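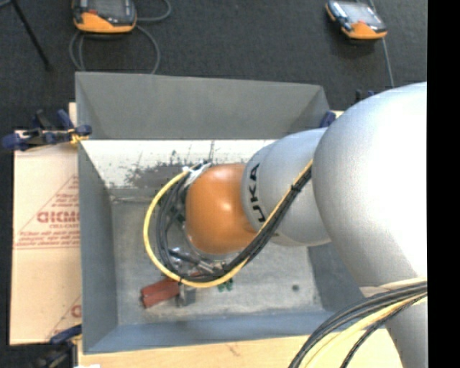
Industrial robot arm over an open grey metal bin

Bulk container

A bulk container, also called a bulk bin or, in some trades, a tote, is a large open-topped or lidded receptacle used to hold loose parts, raw stock or produce during storage and transport within a site. It is larger than a hand-carried box and smaller than a freight container, and is normally moved by forklift, pallet truck or crane. The term covers units of sheet steel, welded wire, molded plastic, timber and heavy corrugated board.

Terminology

Usage varies by industry. In forging and casting shops, "bin" usually means a steel unit with solid walls, while "stillage" is reserved for a frame or cage with feet. In agriculture the same word refers to a slatted box for fruit or root crops. "Tote" may mean either a small plastic box or a caged liquid tank, and purchase documents often give outside dimensions to avoid confusion. A container that belongs to a shared fleet and passes between several sites is called a pool container.

Construction

Steel bins are made from flat or corrugated sheet, folded and welded at the corners. Corrugation stiffens the wall and allows a thinner sheet for the same load. The top rim is rolled or capped with an angle section, which protects the edge from impact and carries the weight of units stacked above it. The base rests on runners or on corner feet shaped to sit over the rim of the unit below.

Common variations include:

Drop-front bins, in which part of one wall is hinged so that parts can be reached when the bin is nearly empty.
Hopper-front bins, with one wall cut low and sloped outward.
Tipping bins, mounted on a rocker base and emptied by releasing a latch.
Drop-bottom bins, with a hinged floor opened by a lever or by the lifting gear.
Collapsible bins, whose walls fold flat onto the base for return shipping.

Plastic bins are molded in one piece or assembled from panels. They weigh less than steel and do not rust, but they creep under long-term load and may become brittle in cold storage. Wire bins are used where air must circulate or where the contents must be seen from the side.

Load rating and stacking

Each container is rated for a unit load and a stacking load. The unit load is the greatest mass that may be placed in one container when it is lifted. The stacking load is the greatest mass that may rest on its rim. Both assume an even distribution and a level floor. Dense contents such as fasteners or small forgings can reach the unit load well before the bin is full, and a fill line is often painted on the inside wall for this reason.

Stacks are limited by height as well as by load. Damage to a single foot can tilt a stack, and bins with bent feet are normally withdrawn until straightened.

Handling of contents

Parts in a bulk container may be layered, with separator sheets between rows, or random. Layered packing protects finished surfaces but takes longer. Random packing makes better use of labor at the filling end and moves the work of sorting and orienting parts to the point of use. Deep bins are hard to empty by hand, so lift tables and tilters are used to bring the contents closer to waist height. Noise and part damage during filling are reduced by chutes, rubber liners or a lowered drop height.

Identification and tracking

Containers are marked with a serial number, an empty weight and the rated loads. The empty weight, or tare, is subtracted from the scale reading to find the net weight of the contents. Repairs can change the tare, and repaired bins are reweighed before they return to service. Card holders are riveted or welded to one or two walls for routing tickets.

Pool fleets require a count of units at each location. The Flinar pool, which served foundries at Bumcombe and Fendeswood, listed 2817 steel bins in 2021, of which 48 were held for repair.

Maintenance

Routine inspection covers the welds, rim, feet, hinges and latches. Steel bins are repainted or galvanized to limit corrosion. Oil and metal fines collect in the corners of the base, and drain holes are provided where the contents are shipped with a coating of rust preventive.

See also

Pallet
Stillage
Intermediate bulk container
Tare weight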